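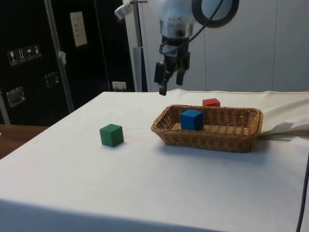

FOR RELEASE IN APRIL

Sorasura Toy Library Opens Its Second Branch in Drorkley

Hi, I'm Maricruz Sandoval, and I get to share some news I've been sitting on all winter. The Sorasura Toy Library is opening a second branch, this time in Drorkley, in the old Nedelcu shoe store across from the post office!

If you've never used us, we work like a book library, except what you take home is a marble run or a floor puzzle or a bag of building blocks (the blocks go out more than anything else we own). You keep things for two weeks, bring them back, and pick something new. Our first branch in Clolmont has 700 member families now, and plenty of them have been driving in from Drorkley with toddlers in the back seat. I know that drive. I used to make it with twins. 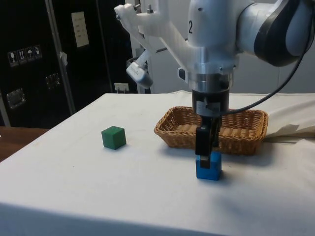
The new place opens with 3000 toys and games on the shelves. Babies and toddlers get the front room, where the shoe racks used to be, and the long board games for older kids and grownups are in the back. We kept the little fitting stools -- they're exactly the right height for a four-year-old, and I couldn't let them go.

We also have 138 sets that came in from Drorkley families over the winter, cleaned up and sorted by age. One wooden train set came with a note listing every child who'd played with it, going back three generations. I cried a bit, then I taped the note inside the lid.

Missing a piece when you return something? Please just tell us. We keep drawers of spares, and there are no fines for lost pieces at either branch.
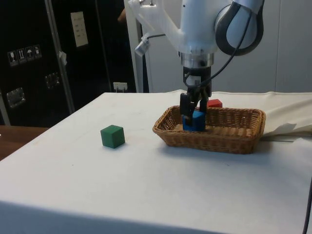 How to join

Membership is free for your first month, and one card works in both Clolmont and Drorkley. Bring something with your address on it and we'll set you up at the desk while the kids look around. We open at 10 a.m. and close at 5 p.m., with story time at 11 in the front room.

Press contact

Ask for me, Maricruz, at the desk in either branch. Reporters are welcome to visit before we open in the morning, when it's quiet -- and I'll put the coffee on.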